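3.2 Disposable cups and the shared kitchen

The Warkatach study set out to learn why reusable cups, once supplied free of charge, so often go unused. Earlier work in this area has relied on sales records from cafés, where the customer pays for each drink and a price difference can be offered. Shared workplace kitchens are harder to study. There is no till, the drinks are free, and the person who takes a cup seldom sees what it costs to buy or to remove as waste.

Two buildings took part. At the Nambiar building, paper cups stayed beside the hot water tap and 500 reusable cups were placed on an open shelf at the same height. At the Dradar building, the paper cups were moved to a closed cupboard in the corridor. Purchase orders were collected from both sites for six months, beginning in January, and staff were invited to short interviews in the final month. The interview guide was prepared by Pavithra Kotian and is given in Appendix 3.

Orders for paper cups fell at Dradar and hardly changed at Nambiar. The interviews suggest that washing up was the main difficulty. Several members of staff at Nambiar said that they had used a reusable cup in the first weeks and stopped when they found the sink full. Others disliked drinking from a cup that someone else had used, even after it had been through the dishwasher. Visitors were nearly always given paper – a habit that reception staff described as a matter of politeness.

A second finding concerns what happens to paper cups beyond their first use. Respondents spoke of keeping them for pens, screws, seedlings and loose change, and of using them in practical work where a light, cheap container was wanted. Purchase orders do not separate these uses from drinking, and the totals in Table 4 should be read with this in mind. 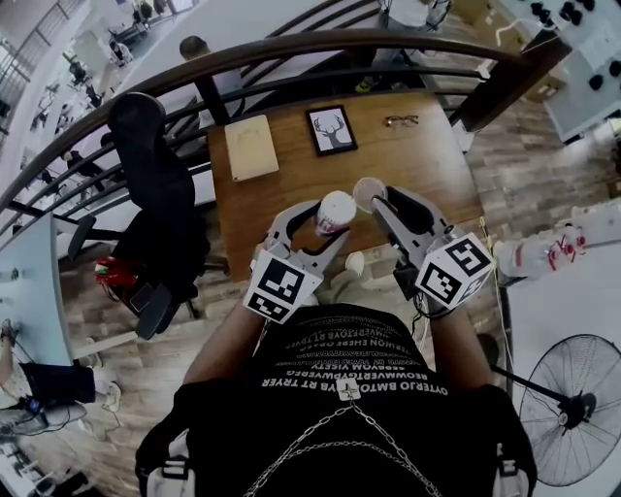
Figure 6. A paper cup with a red and pink band, held in a hand-held gripper.

Uses other than drinking are also missing from most published estimates of cup waste. A cup kept on a desk for several weeks enters the waste stream later, and often in a different bin, from one thrown away after a single drink. We return to this point in Section 4, where the bin surveys carried out at Dradar are compared with the supplier's delivery notes.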